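Desk Check Mornings Start at Pistilby
05/11/2020

Good news for anyone who has ever hunted for an ID card five minutes before a meeting! The Pistilby office has started its Desk Check mornings, and the first one was a real treat. For one hour, people clear off their desks, look over their laptops and cables, and decide where the small stuff should live from now on.

The idea came out of the fall survey, where 26 people said lost cards and chargers were their biggest daily headache. So the office ordered desk organizers from Van Wijk — the divided wooden kind, with room for tissues at one end and little things up front — and they've been a hit from day one.

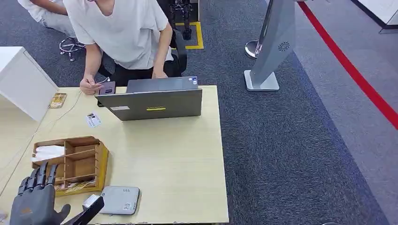

What should I do with an old card I no longer use?
Drop it in the gray envelope at the front desk, and it will be shredded on Friday afternoon.

Laptops get some love too. Labels are checked against the equipment list, which now runs to 369 items, and worn ones are replaced on the spot. Stickers are welcome to stay (hooray!) as long as the label can still be read.

The next Desk Check covers the rooms on floor 3, and floor 2 follows later in November. Organizers are free while they last — just ask at the front desk, and bring your loose cards with you.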